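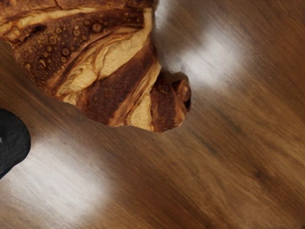

Stitlow Simulated Cell: Progress Report to the Venton Fund
Prepared by Adeel Bhutto, Fonero
Thursday, February 11, 2021

Summary for those with a meeting in five minutes

The cell runs. It did not run for a good part of December, and most of this report is about why. We are inside the budget for compute, slightly over on hours, and have one request, which is at the end where requests live.

Where we left things

The last report closed with the sentence "setup of the simulated cell is substantially complete." I wrote that sentence and I would like to have it back. What we had was an arm, a gripper, a round table, a room to put them in, and a set of tabletop objects imported from the Palacios library. All of it loaded. Very little of it agreed on where anything else was.

For new members of the review panel: Stitlow is the simulated version of a single-arm tabletop cell. We use it to generate pick and place episodes and to test changes to the controller before they go anywhere near hardware. It has no grease points and never needs its cables redressed. It needs looking after all the same, and the maintenance log is now longer than the design document.

The December fault

The symptom was simple. On a straight-down approach the gripper would stop at the wrong height. Some days it hung in the air well clear of the object and closed on nothing, with great confidence. Other days it pressed into the tabletop and the physics solver, which has a low tolerance for two solid things in one place, threw the object across the room.

We blamed the controller first, as one does. Two weeks went into that. The controller was fine and has received an apology in the commit history.

The real cause was a pair of errors that partly canceled out. The tool offset for the gripper had been measured to the wrong point on the finger, and the collision surface of the table sat slightly above the surface you see in the render. When the two happened to agree, episodes passed. When somebody corrected one of them, everything got worse, so the correction was rolled back. According to the log this happened twice, with different people, both of whom left a comment saying they did not understand it. One of them was me.

Both are now fixed. The offset is taken from the fingertip, and the table's collision surface is generated from the same mesh as its visible one, so they can't drift apart without somebody working at it.

Checking the approach

After the repair we rewrote the approach check. The old one used a plain block in the middle of a bare table, and the cell had become extremely good at plain blocks. The new one puts the fingers down in a tight spot between two objects of very different sizes. The current pair is a mesh pen holder with a marker in it and a croissant.

The croissant comes out of the Palacios library much larger than any bakery would sell you. We noticed the scale early and kept it. It has a curved, lumpy outline, it is wide enough to get in the way, and the collision hull has to follow the shape reasonably well or the fingers will refuse to go anywhere near it. The first hull we generated was a single convex lump that filled in the whole inside of the crescent. The planner treated it as a boulder. The second is built from smaller pieces and behaves like pastry, at least geometrically.

In the check pose the gripper points straight down with the fingers just above the wood, behind the left end of the croissant and to the right of the pen holder. If the tool offset is wrong again, this is where we will find out.

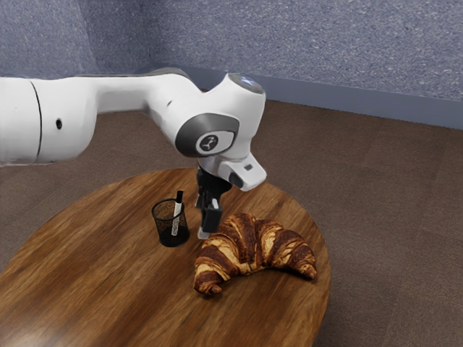
Cameras and lighting

The close view over the tabletop took more adjustment than the wide one. A corner of black finger at the edge of the picture is useful, as it gives the vision model something to anchor on. Half a gripper covering the object is less useful, and we had a good deal of that in the early batches.

The polished tabletop throws pale streaks of glare across the grain. Early on the vision model was inclined to treat a streak as an edge. We discussed making the table matte and decided against it, on the grounds that real tables will not be so considerate. Light positions now vary between episodes. The false edges have become less common, though I would not call the matter closed.

Numbers

Since the repair we have logged 3,914 episodes on the corrected cell. Of these, 108 were thrown out by the automatic check, nearly all for objects that started the episode already touching each other. The spawn routine has been given a minimum clearance and the later batches are cleaner.

Everything generated before the fix has been marked as unusable for training. It was not a popular decision, and I include myself in that. The files are kept in case anyone wants to study what a gripper looks like when it is wrong about where the table is.

Routine upkeep

The cell now has a schedule, which it previously did not, having been treated as software. Every 50 batches the check pose is run by hand and the fingertip height is compared with the stored value. After any change to an object mesh, the hull is rebuilt and looked at by a person before it is merged. The solver version is pinned. Upgrades go through a copy of the cell first, a rule written the morning after an upgrade that did not.

Changes to the tool offset need two signatures. I am aware of how that sounds.

Next period

Grasping begins in earnest, starting with the marker and working up to objects that exceed the opening of the gripper, where the correct behavior is to decline. At present the arm does not decline. It tries, repeatedly, from several angles. A rejection rule is drafted and will be tested on the croissant.

We also plan to add more clutter and to bring the wrist joint limits into line with the hardware, as the simulated wrist is currently allowed a little more freedom than it deserves.

Request

We ask the fund to approve moving the unspent travel line to compute. There was no travel. Regenerating the discarded episodes will use most of it, and a revised budget sheet is attached.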